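Talks > Autumn series > Writing rules for simulated gripper trials > Speaker notes

Speaker notes, Halima Okoth. Slot is Wednesday after lunch, so go gently with people.

Say hello, thank Gladys Mabula for the invitation and for fixing the projector last time. Ask who in the room has ever run a gripper trial in simulation. Then ask who has a written rule for when a trial counts as a pass. I expect a lot fewer hands the second time, and that's fine, because that is the whole reason we're together this afternoon.

Put both slides up and leave them up while I talk.

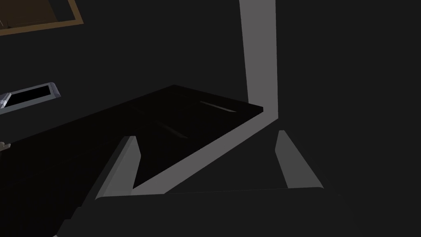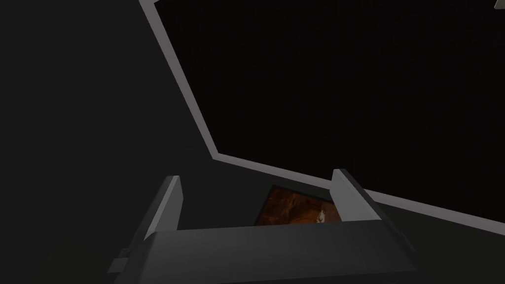 Start with how our rulebook came to be. When Teodor Avram and I began the Nestus work, we had one page of guidance, and most of it was about file naming. It was good guidance on file naming! But two people could watch the same run and mark it differently, and each of them had a perfectly sensible reason. Tell the story of the long Tisside meeting, the one where we spent the whole morning on the word "grasped." Let people laugh, then say that we did need that morning, and I'd do it again.

Rule one: write the pass condition before the first run. One sentence, in words a new colleague would understand. "The object leaves the surface and stays held until the arm stops" is a good one. "Handles the object well" is a poor one, and I'm allowed to say so as it was mine. If you change the sentence halfway through a batch, the batch starts over. People groan at this. We lost 257 runs to it in September and I groaned louder than anyone.

Rule two: don't score from the wrist view alone. I love a wrist view, it gets you close to the fingers and you can learn a lot from it — but the hand hides things, and depth is hard to judge by eye. Our scorers need a second viewpoint or the logged contact data before they write down a result. If they have neither, the run gets marked "undecided," and undecided is a respectable mark. Please say that twice. Sharon Rugemalira had to fight for that third column and she was right.

Rule three is the one about light, and I'll take a little longer over it. Dark surfaces next to dark surfaces, gray fingers over gray trim: a simulator will hand you that sort of thing cheerfully and never complain. So each task gets run under more than one lighting setup, and the setup is written in the log next to the result. We don't brighten pictures after the fact for scoring. If you want a brighter copy for a report, go ahead, only label it as brightened and keep the original where others can find it.

(Pause here for water. Check the clock. If it's past 2:20, skip the Mowat story and go straight to rule four.)

The Mowat story: they sent us a beautiful set of results, 200 runs, very high score, and every one of them started with the arm in the same pose. It was an honest mistake and they were lovely about it. We asked them to vary the start and send it again, and what came back was a lower number and a far more useful one. Their team now keeps a list of start poses in the same folder as the task, and we've borrowed the idea with thanks.

Rule four: keep the failures. All of them, with the seed and the version of the scene. Storage is cheap compared with Lilian Lema's time, and she is the person who has to rebuild a missing run when somebody asks for it. We currently hold 3000 runs under this rule and the failed ones get opened far more often than the good ones.

Rule five: a simulated pass is reported as a simulated pass. Put the word in the title, in the table heading and in the summary. I know it looks fussy. But tables get copied out of reports and travel without their paragraphs, and a reader at Mamia who only sees the table should still know what kind of trial it was.

Somebody usually asks whether these rules slow us down. Yes, a bit, at the start of each task. The setup sheet has 28 lines on it now and I'd like it shorter. Teodor wants to fold the lighting lines into the scene file, and if he manages it I'll send round the new sheet.

Questions. If it's quiet, ask the room what they do with undecided runs, as I'd really like to hear. Paper copies of the rules are on the table by the door — take two if you have a colleague who couldn't come.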